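The Big Sort: brown paper, blue tape, blue bins
14/01/2024

Every January I resolve to own fewer small things, and every January I buy more tape. Helmi Tuominen laid the paper this year and has asked to be credited for everything except the wrinkles.

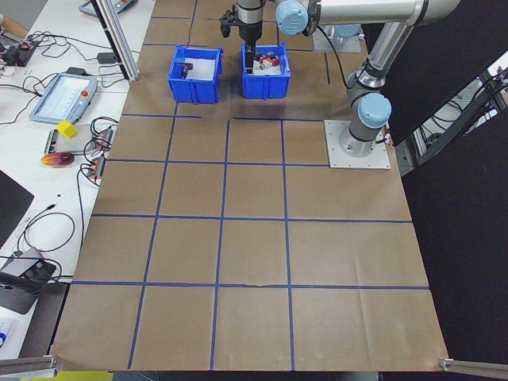
Those she blames on the roll, which Paavo Honkanen got cheap from Lappalainen. All 37 metres of it. We will be wrapping presents in it until April, and possibly the April after.

Tape was my department. I own a perfectly good ruler and at no point went to get it.

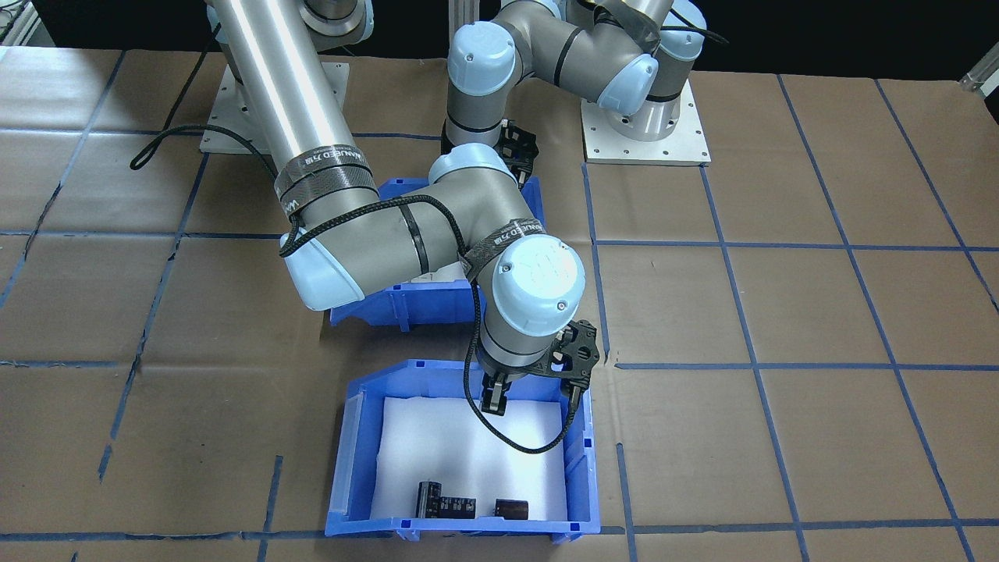
Bins in the middle, squares all round. White foam lining courtesy of nothing in our budget.

Paavo favours blue for bins, for tape and, given the chance, for the front door. He was outvoted on the door.

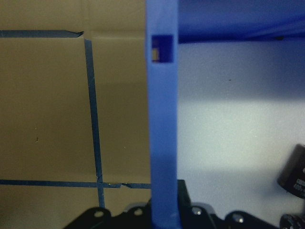 Reading time: 2 min

Torn ends are my signature finish. The scissors were in a safe place, their preferred colour of hiding spot being unknown to us.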